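ゾーゼルソープ生活相談掲示板 > 衣類・洗濯 > 業務用衣類
2020年9月21日　投稿：ゲストープ文化会館 総務係
閲覧 501　シェア 136　コメント 3

濃色の襟付き制服の色あせ及びボタン交換の取扱いについて

平素より本掲示板を参考にさせていただいております。当館では、受付及び館内案内に従事する職員に対し、濃紺及び黒の襟付き制服を貸与しております。現在の貸与数は37着であり、いずれもノヴァコフスキ社の既製品を本年4月に一括で購入したものです。素材は表示によればポリエステル65パーセント、綿35パーセント、前立て及び肩章部分に白色の四つ穴ボタンが使用されております。

使用開始から半年に満たない段階ですが、次のような状態が認められ、対応に苦慮しております。

第一に、襟の折り山及び袖口の縁が白っぽく見えるようになりました。当初は皮脂又は洗剤の残りと考え、ぬるま湯で手洗いを行いましたが、乾燥後も白さが残るものが複数ありました。一方で、すすぎを繰り返すことで目立たなくなったものもあり、原因が同一であるのか判断がつきません。

第二に、同一の時期に購入した制服の間で色の差が生じております。二名が並んで受付に立ちますと、片方は黒に近い紺、もう片方はやや赤みを帯びた紺に見えることがあります。館内の照明によるものかと考え、屋外でも確認いたしましたが、差は残っておりました。

第三に、白色ボタンのうち一部が黄ばみ、また縁が欠けたものがあります。肩章部分のボタンは鞄の肩掛けと擦れる位置にあるためか、傷みが早いように見受けられます。予備ボタンは一着につき一個のみ付属しており、既に使い切った職員もおります。

洗濯は各職員が自宅において行っております。貸与規程には「清潔を保つこと」との定めがあるのみで、洗剤の種類、洗い方、干し方についての記載はありません。聞き取りを行ったところ、使用する洗剤は粉末、液体、漂白剤配合のものなど様々であり、屋外に干す職員と室内に干す職員とが混在しておりました。うち数名からは、濃色衣料用の洗剤としてフロローラを使用しているとの回答がありました。

つきましては、以下の事項について御教示いただきたく存じます。

・襟及び袖口の白さについて、洗剤の残りによるものと生地の傷みによるものとを見分ける方法
・各家庭で洗濯を行う場合に、規程又は別紙の手引に記載すべき事項
・白色ボタンを交換する場合に、一部のみを交換してよいか、全数を交換すべきか
・業者への一括委託に切り替えることの当否

なお、染め直しについても一度検討いたしましたが、ポリエステルの混率が高いことから、見積りの段階で取りやめております。予算の都合上、年度内の買替えは予定しておりません。類似の経験をお持ちの施設又は専門の方がおられましたら、よろしくお願い申し上げます。

----

投稿者：ゾーゼルソープ被服管理室

御照会の件につきまして、当室において制服類の保管及び補修に従事してまいりました経験の範囲で回答いたします。素材の個体差がありますので、実際の作業に当たっては洗濯表示の内容を優先してください。

一　襟及び袖口の白さについて

濃色の混紡生地に見られる白さには、大別して、洗剤等の付着によるもの、摩擦による繊維の毛羽立ちによるもの、綿部分の染料が抜けたことによるものがあります。見分けに特別な器具は必要ありません。

まず、白く見える部分に清水を含ませた綿棒を軽く当て、乾くまで待ちます。濡らした時に白さが消え、乾いた後も戻らない場合は、付着物であった可能性が高いと考えられます。乾いた後に輪郭だけが残る場合も同様です。この場合は、裏返した上で、洗剤を加えずに二回すすぎを行うことで改善が見込まれます。水温は洗濯表示の上限を超えない範囲で、やや高めといたします。粉末洗剤は冷水では溶け残ることがあり、濃色の衣類ではとりわけ目立ちます。

濡らした時に消え、乾くと元のとおり白く戻る場合は、毛羽立ち又は染料の脱落を疑います。明るい窓際で生地を斜めに持ち、指先で毛の向きを整えるようになでてください。なでた方向によって白さの見え方が変わるものは毛羽立ちです。変わらないものは染料が抜けているとお考えください。

毛羽立ちについては、毛羽を刃で刈ることはお勧めいたしません。折り山の部分は生地が薄くなっており、刈ることでかえって穴が開きやすくなります。衣類用ブラシを用い、襟先に向かって一方向にかけ、当て布をした上で蒸気を当てる方法が無難です。アイロンを直接当てますと、折り山にてかりが生じ、白さとは別の問題となります。

染料の脱落については、家庭で元に戻す方法はありません。染料入りの補修ペンは、乾いた直後は良好に見えても、洗濯のたびに境目が現れることがあり、対外的な業務に用いる制服には向かないと考えます。やむを得ず使用する場合は、襟の裏側で試した上で、一晩置いてから判断してください。

二　制服間の色の差について

同一時期の購入であっても、反物の染色ロットが異なる場合があります。襟裏又は脇の縫い代の内側は洗濯や日光の影響を受けにくい箇所ですので、この部分同士を比べてください。縫い代の色が既に異なっていれば、納品時からの差であると推定できます。縫い代の色が同じで表側のみ異なる場合は、使用中に生じた差です。

後者の場合、赤みを帯びた紺への変化は、漂白剤又は蛍光増白剤を含む洗剤の使用、若しくは直射日光の下での乾燥によって生じることが少なくありません。聞き取りの記録をお持ちとのことですので、変色の著しい制服と、洗剤及び干し場所との対応を一覧になさることをお勧めいたします。特定の職員の責めに帰する趣旨と受け取られないよう、個人名ではなく制服の管理番号で整理されるのが適当です。

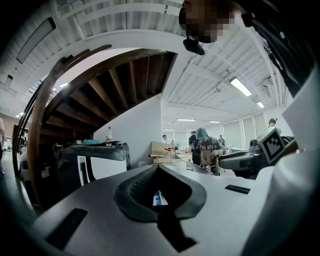

濃色の襟付きの服。肩に近い位置に白いボタンが見える。

三　手引に記載すべき事項について

貸与規程そのものを改めますと決裁に時間を要しますので、別紙の手引とし、規程からは「別に定める手引による」と引用する形が運用しやすいと存じます。当室で用いている文言を基に、貴館の制服に合わせた案を示します。

（一）洗濯の前に、ポケットの内容物、名札及び徽章を外すこと。
（二）前立てのボタンは外し、襟を立てた状態で裏返し、目の細かい洗濯網に一着ずつ入れること。
（三）蛍光増白剤及び漂白剤を含まない液体の中性洗剤を使用すること。
（四）白物及びタオル類と同時に洗わないこと。
（五）すすぎは二回とし、柔軟剤を用いる場合は最後のすすぎに投入すること。
（六）脱水は一分以内とし、終了後は直ちに取り出して形を整えること。
（七）裏返したまま、肩幅に合った厚みのあるハンガーに掛け、日陰の風通しのよい場所に干すこと。
（八）乾燥機を使用しないこと。
（九）アイロンは中温以下とし、必ず当て布を用いること。
（十）落ちない汚れ、ほつれ又はボタンの欠けを認めたときは、自ら処置せず、総務係に申し出ること。

（二）でボタンを外すこととしておりますのは、留めたままでは脱水の際にボタンホールへ力が掛かり、穴の糸が先に傷むためです。肩章のボタンについては、外すと肩章がめくれて型崩れするため、こちらは留めたままで差し支えありません。

（十）は実務上、特に徹底をお願いしたい事項です。御自身で染み抜きを試みられ、その部分のみ色が抜けた状態で持ち込まれる例が後を絶ちません。善意によるものですので、手引の配布時に口頭でも補足なさるとよいでしょう。

なお、洗剤の銘柄については、手引に特定の商品名を記載することは避け、成分の条件によって示すことが適当です。フロローラにつきましては当室では使用したことがなく、評価を差し控えます。表示を御確認いただき、上記の条件に適合していれば問題はないものと存じます。

四　ボタンの交換について

白色ボタンは、新しいものと使用したものとで色味が異なります。濃色の生地の上では差が強調されますので、一列に並ぶ前立てのボタンについては、一個のみの交換はできれば避けてください。当室では次のように扱っております。

前立ての最下段、すなわち着用時に裾の近くにあって目立たないボタンを取り外し、欠けた箇所に移します。そして最下段に新しいボタンを付けます。この方法であれば、新旧の差が視線の高さに現れることがありません。ただし、最下段のみ直径が異なる製品もありますので、事前に寸法をお確かめください。

肩章のボタンについては左右一組で交換いたします。片側のみの交換は正面から見た場合に明らかに分かります。外したボタンのうち、傷のないものは黄ばみの程度ごとに小袋に分けて保管しておきますと、後に同程度の色の制服を補修する際に役立ちます。

縫い糸は、元の糸がボタンと同色であるか生地と同色であるかを確認し、これに合わせます。四つ穴ボタンには平行に渡す付け方と交差させる付け方があり、一着の中に混在すると見苦しくなります。根巻きの高さは生地の厚みに合わせ、肩章のように布が重なる箇所ではやや高く取ってください。低過ぎますと、留めた際に周囲にしわが寄り、鞄の紐が掛かった時に生地ごと裂けるおそれがあります。

黄ばんだボタンを漂白剤に浸す方法を見かけますが、樹脂の種類によっては表面が曇りますので、取り外した不要のもので試してからになさってください。生地に付いたままの漂白は行わないでください。

五　業者への一括委託について

制服の枚数が一人一着である場合、委託期間中の着用品が不足いたします。まずは洗い替えの有無を御確認ください。全面的な委託が難しい場合には、衣替えの時期に限って委託し、日常の洗濯は従来どおりとする折衷案があります。貴館の規模であれば、こちらが現実的と考えます。

委託に当たっては、襟裏に管理番号を付し、引渡しの際に傷みの箇所を双方で確認した記録を残してください。返却後に初めてボタンの欠けに気付いた場合、どの段階で生じたものか判断できず、交渉が長引くことになります。また、返却時の透明な袋は湿気がこもりやすいため、速やかに外して保管するよう受託者からの案内の有無にかかわらず徹底願います。

以上、御参考となれば幸いです。

----

投稿者：西側集会所 事務局

当方も同様の制服を使用しております。洗濯網に入れるようになってから、袖口の白さは目立たなくなりました。ただし、網が大き過ぎると中で生地が動き、効果が薄いようです。

ボタンについては、手芸店で一袋300円のものを購入し、全数を付け替えました。やや光沢が強く、従前のものと印象が変わりましたが、来館者から指摘を受けたことはありません。費用を抑えたい場合の一案として申し添えます。

----

投稿者：衣料相談窓口（旧・繊維製品係）

既に詳細な回答がありますので、補足のみ申し上げます。

色の差に関し、室内保管中の変色についても御確認ください。窓に面したロッカー室で、制服の片側の肩のみに退色が生じた事例を取り扱ったことがあります。洗濯方法には何ら問題がなく、原因は毎日同じ向きに掛けていたことにありました。左右の肩を比較し、片側のみが明るい場合には、掛ける場所又は向きの見直しが先決となります。カバーを用いる場合は、不織布等の通気性のあるものを選定してください。

また、襟の折り山の傷みについては、髭そり後の肌、首に掛ける名札の紐、冬季の襟巻き等との摩擦も無視できません。名札の紐は、織りの粗いものから表面の滑らかなものに替えるだけでも一定の改善が期待できます。安価に試すことができますので、洗濯方法の変更と併せて御検討ください。ただし、両者を同時に変更いたしますと、どちらが有効であったかは分からなくなります。記録を重視される場合は、時期をずらして実施されることをお勧めいたします。

購入元への照会についても一言申し添えます。ノヴァコフスキ社の製品に限らず、制服用の既製品では、補修用ボタンを別途取り寄せることができる場合があります。照会の際は、襟裏又は脇の縫い付け表示にある品番、色番及び購入時期をお伝えください。納品時からの色の差が疑われる場合には、縫い代の状態が分かる資料を添えて、早めに相談なさるべきと存じます。使用開始から期間が経過するほど、使用中の変化との区別が困難になります。

最後に、先の回答にあった手引案の（六）について、貴館の職員の御家庭には、脱水時間を一分単位で設定できない洗濯機をお使いの方もおられるかと思われます。「最も短い設定とする」との文言を併記されてはいかがでしょうか。

----

投稿者による追記　ゲストープ文化会館 総務係

多数の御回答を賜り、厚く御礼申し上げます。

御教示に従い、手元に預かっている制服の縫い代を比較したところ、内側の色には差が認められませんでした。使用中に生じた差であるものと判断し、管理番号による一覧の作成に着手しております。綿棒による確認では、白さが消えたものと戻ったものの双方がありました。前者についてはすすぎ直しを依頼し、後者については現状のまま経過を見ることといたします。

手引案につきましては、脱水の項に御指摘の文言を加えた上で、館内の決裁に付す予定です。名札の紐の変更は、手引の配布後に改めて検討いたします。補修用ボタンの取寄せについては、購入元に照会中です。

この投稿への新規回答の受付は終了しました。

関連する投稿
・襟付きシャツの第一ボタンが留めにくくなった場合の位置の直し方
・貸与制服の返却時における洗濯費用の負担区分
・不織布カバーと綿カバーの使い分け（業務用衣類）
・肩章の芯地が浮いた場合の補修
・濃色の前掛けに付着したチョーク粉の除去

新着の投稿
・共用ロッカー室の湿気対策について
・名札用安全ピンによる穴の目立たなくし方
・冬用上着の袖裏の交換を依頼できる業者の選定

参考になった 37　シェア 136　コメント 3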